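Moving a dismantled wardrobe and a glass-topped table by part load: who is liable for what?

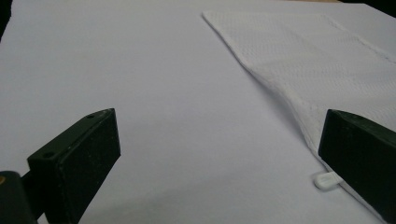 Question details

Posted in Removals and Storage, Feb 25, 2023

I am moving from a second-floor flat to a house 2,076 km away, including a ferry crossing. The load is too small for a dedicated lorry, so I have been quoted for a part load (shared vehicle, goods transferred once at a depot). The firm is Cavero. A second quote, from Gavalas, is for a direct run with no transfer, at a noticeably higher price.

The items that concern me are:

A three-door wardrobe, chipboard carcass, cam-and-dowel fixings. It has been taken apart and rebuilt once before and two of the cam holes are already loose.
A dining table with a separate glass top, 10 mm thick, polished edges, no frame.
A chest of drawers in solid pine, which I would like to send with clothes left in the drawers.

The Cavero terms say that items "packed by owner" are excluded from breakage cover unless there is visible damage to the outside of the package. They also say that furniture dismantled by the customer is carried "as components". I have read this several times and cannot tell whether it means the wardrobe is covered if a panel arrives with a broken corner.

So, three points. Does the transfer at the depot make enough difference to justify paying for the direct run? Should I leave the wardrobe for the crew to take apart? And is it acceptable to leave the drawers full?

I can be flexible on the date by up to 6 days either way.

spirou_k

3 replies

Achilleas Karagiannis
Member, former removals foreman

Taking these in the order that affects the price.

Transfer. A part load with one transfer means each item is lifted on and off twice instead of once. For boxes and upholstered pieces this is of little consequence. For chipboard panels and frameless glass it matters, as most damage of that type occurs at the tail lift and not on the road. Ask Cavero whether your goods are containerised. If they go into a closed wooden crate or a lift van at your door and the crate is moved as a unit, the transfer is close to irrelevant. If they are loaded loose and blanket-wrapped, it is a second full handling. The quotation should state which. If it does not, get it in writing before paying the deposit.

Wardrobe. "Carried as components" normally means that each panel is treated as a separate item and that the firm accepts no responsibility for whether the panels go back together. A broken corner on one panel would be a claim for that panel only. You would then have to show that the panel was sound at collection, so it needs to be on the inventory with its condition noted. The inventory codes vary by firm. Look for SC (scratched), CH (chipped) and L (loose), and read what the crew has written before you sign. It is common for everything to be marked SC by default. Strike it out where it is wrong and have the foreman initial the change.

If the crew dismantles it, the work is theirs and so are any faults arising from it, but they will list the two loose cam holes as existing damage, and rightly so. You can repair these beforehand. Drill out to the next dowel size, glue in a hardwood plug, leave it overnight and redrill. Do not rely on filler. It crumbles under load.

Keep the back panel flat between two larger panels. It is usually 3 mm hardboard and will crease if it is stood on edge under a strap.

Glass top. This should not be packed by you. Have the firm crate it or use a proper mirror carton with foam corners. It travels on edge, never flat, and is strapped to the bulkhead. Blankets alone are insufficient for a ferry crossing. Expect a separate line on the quotation.

Drawers. Empty them. A solid pine chest is strong enough to be carried with light clothing inside on a local job, but for a part load the drawers must be taped or the unit wrapped, and contents of an owner-packed drawer fall under the same exclusion you quoted. Some carriers will also charge by weight for that section of the trip. Fill the drawers again at the other end.

On the dates: tell both firms about your margin. A direct run is expensive because the vehicle may come back empty. If Gavalas can fit you to a return leg within your window, the difference between the two quotes may narrow considerably. In August this would be unlikely. At this time of year it is worth asking.

margit_holt

I used a shared load for a similar distance and it was fine, except it came nine days later than the delivery window and I had to buy a mattress. Check what the terms say about late delivery. Mine said delivery dates were estimates and no compensation was payable.

The drawers went full, by the way, and nothing happened to them.

I did not use Cavero so cannot comment on them. The storage side was done by Zimon and the paperwork was good, every box had a number on it and the numbers matched.

Tolland Rd

Check the insurance separately from the carrier's liability. They are two different things and most people only look at one.

Carrier's liability is what the firm owes you if it is at fault. It is often limited per item or by weight, and a limit by weight is poor value for furniture, which is bulky and light. Transit insurance is a policy you take out, either through the firm or elsewhere, and it pays on the declared value. I took mine through Surnico. The standard policy had an excess and a single-article limit of 1,000, above which the item had to be named on the schedule. My sideboard was above it and I nearly missed that.

Things to look for in the wording:

Pairs and sets clause. If one wardrobe door is broken, does the policy pay for one door or for all three so that they match?
Owner-packed exclusion. Same as in the carrier's terms, and sometimes stricter.
Time limit for notification. Mine was seven days from delivery, in writing, and anything found after that was refused.
Whether cover continues while the goods are standing at the depot between vehicles. Some policies treat this as storage.

The last one applies to you if you take the part load. Ask for the answer by email and keep it with the inventory.

spirou_k
Comment from original poster

Thank you. I have asked Cavero about containers and they confirm loose loading with blankets, transferred by hand at the depot. Gavalas has a return leg inside my dates and is sending a revised figure. I will have them crate the glass and dismantle the wardrobe, and will plug the cam holes beforehand. Still waiting to hear whether their policy includes a pairs and sets clause.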